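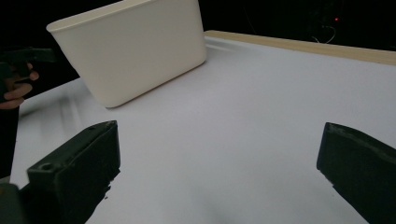 The Case for the Plain Bin

Shared workrooms in this region have spent a good deal of money on storage in recent years, and much of it has gone toward drawers, dividers, stacking towers and fitted cabinets. It is the view of this office that most of that money would have been better spent on large, plain, open plastic bins, and on tables broad enough to set them down on.

The question came up in February, when the Tustinley Household Goods Exchange reviewed its sorting rooms. The Exchange receives donated kitchenware, linens and small tools, and passes them on to families setting up a home. In the last full year it handled 2684 items. Its Custcombe site works with fitted drawers, labeled by category. Its Seltuslow site works with bins that are carried to a table, emptied, sorted and put back on the shelf. The Custcombe drawers were the more expensive purchase by a wide margin, and they are the ones that staff now avoid.

A drawer must be decided upon in advance. Someone has to determine that there will be a place for whisks, a place for peelers and a place for measuring spoons, and then donations arrive that consist almost entirely of pan lids. The categories at Custcombe were fixed at the time of purchase. At the review, 351 items were found in drawers whose labels did not describe them. We do not regard this as carelessness. The drawers for lids were full, and the lids had to go somewhere.

A bin makes fewer demands. It will take lids one month and tablecloths the next. Rounded corners are easier to wipe out than square ones, and a smooth wall does not hold crumbs or lint. A pale color is also to be preferred, although this is often treated as a matter of taste. Dirt shows on it, and a bin that shows dirt is more likely to be washed.

Objections have been raised, and some of them are fair. Small things sink to the bottom of a large bin. Heavy things placed on top of fragile things will break them. Members of the Exchange have also pointed out that a full bin of cast iron should not be lifted by one person, and we agree. Large bins should be reserved for light or bulky goods, and a smaller size kept for anything dense.

The table deserves equal attention. A bin on the floor requires bending, and its contents are seldom fully sorted. The same bin on a wide, clear table can be worked on by two people from different sides. A white surface is practical for the same reason as a pale bin, and a dropped screw or earring is easier to find on it. Tables in sorting rooms should not be used to hold paperwork, coats or lunches.

The Exchange has set aside $790 for the Custcombe room in the coming year. An earlier proposal would have spent this on additional dividers of the Ki pattern, to fit the existing drawers. We recommend that $200 of it go to bins and the remainder to a second table. The drawers may stay where they are and be used for scissors, tape and markers, which do not change from one month to the next.

Submitted 5/23/26 for the consideration of the membership.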